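Skip to reviews
We use cookies to remember what you were reading and to count visits. Accept / Manage choices

The Collet folding desk, one year on

I bought the Collet because my old desk was a door. It had been a good door once, and it made a fair desk, but it lay across two filing cabinets of different heights and every pencil I owned ended up against the same wall. After four years I wanted something level.

The Collet is made by a firm called Tradilau, who mostly do shop fittings and seem faintly embarrassed to be selling to the public. It costs £203 with delivery. The website calls it "a desk for the life you lead", and I will admit that mine is led in a box room with a boiler in it.

It came in one flat carton that two men carried up the stairs and one man would not have. Assembly is advertised as 21 minutes. I had both leg frames on in that time, the wrong way round, and a further hour went on getting them off again, the bolts having been designed by somebody who did not believe in regret. The instructions are drawings only. Step four shows a smiling person holding a hex key beside a desk that is already finished.

Once it was up, I liked it straight away, which annoyed me. The top is plain and flat and a decent depth, so a laptop can be pushed back far enough to leave room for an elbow and a plate. It doesn't shine. The corners have been taken off properly, and I say that as a man who spent four years walking his hip into a door.

The folding works like this. You pull a catch under the front edge, lift, and the legs swing in beneath the top. Tradilau say it can be done with one hand. I have managed it with one hand, if you allow a knee and part of the forehead. Folded, it stands against the wall and takes up no more room than an ironing board, and like an ironing board it will wait until you're on the phone and then slide very slowly to the floor. Put a rubber mat under it. I use an old bath mat with the suckers facing down.

I have folded it nine times in a year. Four of those were to show people.
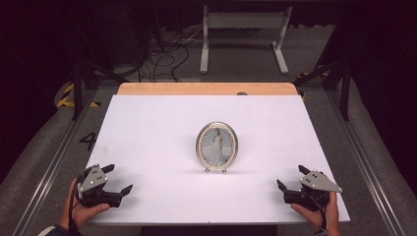 Wobble is the question everyone asks about a folding desk, so I'll be as plain as I can. There is some. Typing is fine. Writing by hand is fine. Rubbing out is not fine: a vigorous go with an eraser sets up a sort of sway that reaches the far end and comes back, and if there's a mug over there it will let you know. Tightening the four big bolts every couple of months cures most of it. I do mine when the clocks change and again when I remember.

The surface has held up better than I expected. I have had tea on it, soup on it, and in September the whole of a bottle of black ink, which went over at the precise moment I was telling my sister how careful I'd become. Washing-up liquid and a lot of kitchen roll shifted nearly all of it. What remains is a mark the shape of Portugal near the left leg, and I keep the stapler on Portugal.

Heat is another matter. Don't put a pan down. The leaflet says not to put a pan down, and there's a drawing of a pan with a line through it, and I can report that the drawing is correct.

Then there is the drawer. I'd rather not discuss the drawer, but this is a review. It's an optional extra, it hangs from a pair of runners under the top, and it is deep enough for a passport or one thin biscuit. If you have the drawer fitted you can't fold the desk. This is mentioned once, in grey, on the last page of the leaflet. I rang Tradilau and spoke to a very civil man who agreed that it was a pity. He didn't go further than that and I felt it would be rude to press him.

For comparison, I also had two weeks with the Cundari, which belongs to my neighbour Dorian Hamel, who was away and wanted his cat fed. The cat got fed and I did my invoices on his desk. The Cundari costs £520 and it doesn't move. You could rub out on it all day. It has a cable tray, a hook for headphones and a little lamp that comes on when you sit down, as if it had been hoping you would. I found all this rather a strain. By the second week I was apologising to it when I opened a packet of crisps. It also doesn't fold, and Dorian had to take his door off to get it into the room. He offered me the door.

So is it worth the extra money? If you have a room that will only ever be an office, and you work at the desk all day, then yes, I think so, and your back will be on my side. If your office has to turn into a bedroom when an aunt comes, the Collet will do that, and the Cundari will simply have to share with the aunt.

A few smaller points, in no order. The feet screw up and down to cope with bad floors, and they do cope, although one of mine unwinds itself over a few weeks and has to be spoken to. The catch squeaked until I rubbed a candle on it. The hole for cables at the back comes with a plastic cover that I lost on the first day and have since found twice. The carton was a good thick one and is now in the airing cupboard, holding jumpers.

Tradilau offer a guarantee of two years on the frame and one on the top. I haven't had to use it. The spare parts page lists everything down to the washers, and a replacement catch came in three days, in an envelope large enough for a kite. I had ordered it by mistake, but I'm glad to know.

Would I buy it again? I'd buy the desk again. I'd leave the drawer, spend the money on a better chair, and read the leaflet from the back.

Posted Monday, November 28, 2022

Comments (5)

marrowfat
Same desk, same foot. A bit of plumber's tape round the thread fixed mine. Never had the drawer and now feel quite smug about it.

Jill in the annexe
Does it come in the narrower size? The website shows three sizes but will only let me put the big one in the basket.

 The author replies: I'm told the narrow one is due back in the spring. They didn't say which.

Faker
Paid full whack for the Cundari and I can confirm the lamp thing is creepy. You can turn it off, hold the button under the left side until it blinks. Great desk otherwise, the cable tray is the best I've had.

toastrack
Could you measure the height underneath please, floor to the bottom of the top? My chair has arms and they are not the sort that go down.

 The author replies: Will do tonight, once I've moved the stapler.

Want more like this? Join the newsletter for one email a month, usually about furniture. Unsubscribe at any time.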